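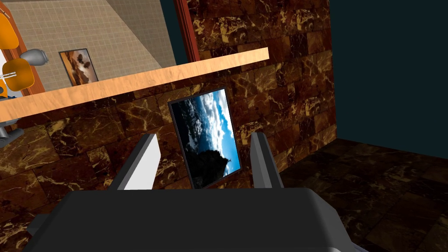 Figure 1. Wrist view in a simulated interior. Gripper open, nothing held.

Unit 7: Can machines do the chores yet?

Reading: Paulík, course notes, part 2. Bring the Bavau worksheet.

7.1 The claim and the test
A claim that a robot "can tidy a room" has no meaning until four things are fixed: the set of objects, the starting states, the time allowed, and who resets the room between trials. Vendors tend to report the first and leave out the last. In this course a chore counts as done only if the end state passes inspection by a person who did not watch the run.

7.2 What the wrist view gives
Refer to Figure 1. The two fingers stand apart with a wide gap, and the wall and a framed photograph show through it. The housing covers most of the lower edge of the view. Anything directly under the hand is therefore hidden, and a planner that uses this view alone must remember what it saw on approach. Note also the veined marble. Strong texture of this kind gives a tracker many features, while the plain dark teal wall at right gives it very few.

Straightening a picture or wiping a shelf looks easy from here. Both need contact force held within a band, and rendering quality says nothing about contact.

7.3 Results from the Zinska trials
Isaksson ran 234 simulated episodes of a pick, wipe and replace task, then moved the policy to the Fandton arm. Most failures on hardware came at the wipe. The cloth folded under the fingers and the policy had no recovery step. Picking rigid items transferred with little loss.

7.4 Shop floor
The Sýkora cell loads parts from a fixed tray and has run unattended through the night shift since November. Tray position is known, lighting is constant, and parts are identical. A home offers none of these. Do not compare the two success rates directly.

7.5 Exercises
a. Write an end-state check for "shelf wiped" that needs no video.
b. List the state a planner must store when the housing hides the target.
c. Rerun the Zinska task with 9 cloth stiffness values and plot failures by phase.

Submit b and c together. Plots without axis units will be returned.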